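Open day at Fomine, Zerkbridge: an afternoon with other people's grippers
Posted Sep 12, 2026

I've been meaning to get out to Fomine since January, when Britta Mühlbauer mentioned at the end of a call that they let outsiders drive the demo units if you ask nicely. I asked nicely! So did Olga Gaete from our packaging line, and the two of us took the early train to Zerkbridge with a bag of our own awkward objects (a squishy sponge, a jar with a greasy lid, a tangle of zip ties) and a list of questions that was far too long for one day.

If you only want to know which hand I'd buy, skip down to the bit on the Zapata. The rest is me rambling about a day out, which I enjoyed a lot.

Getting there
The building is a ten-minute walk from the station, past a tile warehouse and a very good bakery. Get the cheese scone. Sign-in is on the ground floor, then you go up one flight and it smells of coffee and warm electronics. Josefina Arancibia met us at the top and had us driving an arm before we'd got our coats off, so full marks for that. There was a safety talk, but it was short and sensible: where the stops are, how far to stand back, who to yell for.

The two-finger Fernel
We started with the Fernel, the parallel gripper that Fomine fit to nearly everything unless you tell them otherwise. It's the dull one and I have a soft spot for it. You close it, it closes. The pads are a rubbery stuff you can swap with a coin, and Josefina let me do it myself, so I can report it's a thirty-second job once you've stopped trying to turn the thing the wrong way.

It was happy with the greasy jar, as long as you came at the body and left the lid alone. The sponge was no trouble. Zip ties were a disaster, as they always are with two fingers -- you pinch one and the whole nest comes along for the ride. Olga had a go at separating them by shaking the arm up and down, and I'm sorry to say that more or less worked.

What I didn't love was the opening speed. There's a lag between squeezing the trigger and seeing the fingers move, small enough that you don't notice it on your first pick and big enough that it's driving you round the bend by lunch. Leandro Cisternas, who looks after the controllers, thought half of it was a smoothing setting left on for visitors. He turned it down for me and it did feel snappier, though I was also getting better at it by then, so take that however you like.

The Zapata hand
Now the fun one. The Zapata is their multi-fingered hand, and it costs a good deal more (we were quoted 1657 for the Fernel with mounting plate, and let's say the Zapata has its own conversation). I went in sceptical. I've driven a few hands with lots of fingers and mostly they've been a fancy way of doing what a clamp does, slower.

The zip ties changed my mind a bit. With a thumb and a fingertip you can get in between them, and although I dropped plenty I was dropping one at a time, if you see what I mean. Olga was better at it than me straight away. She says it's from years of picking stickers off rollers.

Where it struggled was anything flat on a hard surface. We tried a ruler, a bus ticket and Olga's loyalty card from the bakery, and the hand just skated over the top of all three. Zulema Escobar has a trick where you drag the thing to the table edge and scoop it from underneath, and she made it look easy, the show-off. I tried it and sent the loyalty card under a radiator. Somebody's fished it out, thank you to whoever that was.

Also, and this is a proper gripe, the hand has a lot of crevices. Our greasy jar left its mark in all of them and cleaning it took a toothbrush and more patience than I had. If you work with food or adhesives, ask about a glove. They have one in testing but I didn't get to see it on.

Controllers
Three ways to drive were on offer, and I'd rank them like this.

The handheld was my favourite. Thumbstick for the wrist, trigger for the grip, one button you hold down or nothing moves. I'd be comfortable putting a new starter on that after a quick demo.

The leader arm, where you move a little copy and the big one follows, is lovely for smooth motion and hard on the shoulders. I lasted two tasks. Zulema can apparently go all morning, but she's also a climber.

Then the headset. I wanted to like it! You look through the robot's cameras and your hands become its hands, and for the first minute I was grinning like a kid. After that my stomach started complaining. Leandro has been fiddling with the delay on it and reckons the next version will be kinder. I'll try it again on a day when I haven't had two scones.

Cameras
I'm no camera person, so this is short. From the head you get a good overall view, and you lose sight of the fingertips exactly when you want them. The wrist camera fixes that and then shows you nothing else. Switching between the two was fine on a tabletop and a pain for anything down inside a container, where your own hand blocks the light. I'd want both views up at once, side by side, and Josefina said a few visitors had asked for the same thing. The arm rental package with both cameras is 2000 a month, which made Olga go quiet.

Reaching into the bin
The last station was a humanoid working over a lined waste bin, and it's a harder test than any tabletop pick. The bag slides about and snags on fingers, the sides hem in your elbow, and a paper cup lying on its side gives you a choice between the rim, which folds, and the body, which squashes. My notes from this one mostly say "wrist!!" in capitals. Come in straight down if you can, get the fingers inside before you start turning, and leave the other hand near the rim in case the bag wants to travel. Crumpled packaging is kinder than a cup, I think, with loads of edges to grab at. The thing I kept forgetting was how much arm there is behind the hand, and the cable loop at the wrist needs room as well.

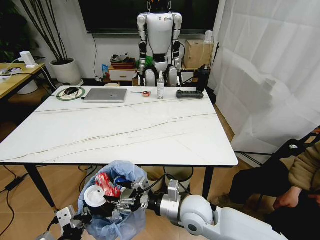 Would I go again?
Yes, and I'd bring fewer objects and more time. For our line I'm leaning towards a pair of Fernels, with a Zapata on loan for a month so Olga can have a proper crack at the zip ties. Britta is sending a quote. If you're planning a visit yourself, email ahead and ask for the controller session with Leandro, wear shoes you can stand in, and take a snack, as the bakery shuts before the tour finishes.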